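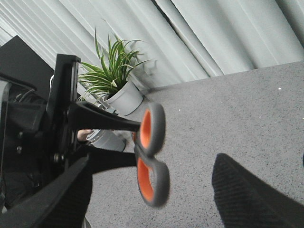
Robot Software Lab, Handout 7: Grasp, transport, insert

In this session you write the task layer for one job: scissors go into a pen holder. The arm driver and the camera nodes are already running in Ondine, and you do not need to change them. Work in your own branch, please.

The controller runs at 100 Hz, the perception node at 20 Hz. So between two new poses the controller must live with an old one. Always check the time stamp before you use a pose.

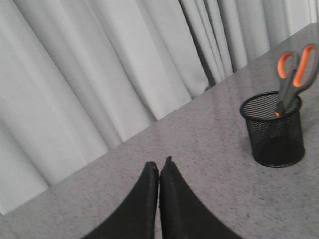 Page last changed: March

1. States

Your state machine needs at least APPROACH, CLOSE, LIFT, ALIGN, LOWER and RELEASE. Each state has one exit condition and one timeout. Do not use sleep() for waiting — it hides errors, and later you will search for them a long time.

2. Lowering

In LOWER the wrist camera sees the rim as an ellipse. Fit it, take the center, and correct only in x and y.
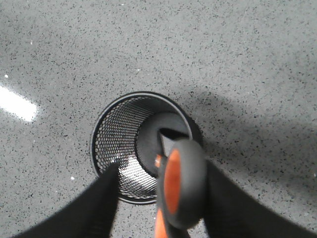 The z speed stays constant until the force estimate passes the threshold in widby.yaml. Thin mesh gives a weak signal, so filter it over 47 samples before you compare. If the fit is lost for more than about 7 camera cycles, go back to ALIGN.

3. Finding the holder

The first pose of the holder comes from the fixed camera. Segment the dark region, then take the lowest part of it as the base point on the table. Reflections can pull this point down. 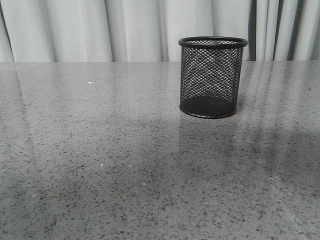
Fig. 4. Fixed camera view, holder empty.

To hand in, by Monday: your state diagram, the log of one complete run, and a short note on which timeout you changed and why.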